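The Bins at Camwood

Lise Boychuk had 90 minutes before the Camwood shop had to be handed back, and she had left the bins for last. Her aunt Raymonde used to throw things in them at closing time and sort them out on Mondays. Some Mondays she didn't.

The lease was on the counter, with a note from the landlord about the $2775 deposit. All fixtures out, floors swept. Lise had swept twice and then couldn't find the dustpan. She went through the closet and the van before she thought to look in the gray bins at the back.
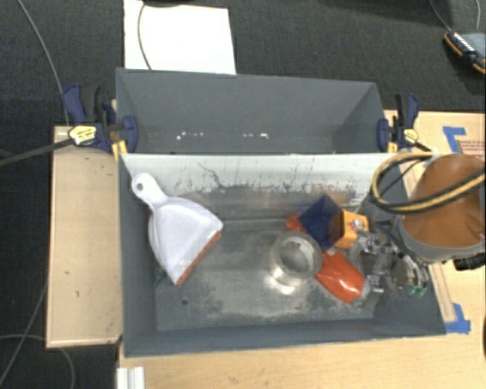
The front bin, with the dustpan and the roll of tape.

She didn't pick anything up right away. The inside wall was scraped almost white. Raymonde had bought the bins the year Lise started second grade, and Lise had learned to write receipts sitting on one of them with the order book on her knees.

Jocelyn Chan came in from the van and stood next to her.

"Is any of that coming with us?"

"The tape," Lise said. "We still have boxes to close."

"And the rest?"

Lise thought about it. Raymonde would ask. She had asked about the stapler already, and the calendar from Westerberg, and a coffee can of keys that fit nothing.

"All of it," she said. "She can sort it on Monday."

Jocelyn took the tape and went back to the boxes. Lise lifted out the dustpan and swept up the pile she had left by the door. Then she put the dustpan back in the bin, got a grip on the rim, and started dragging it toward the van.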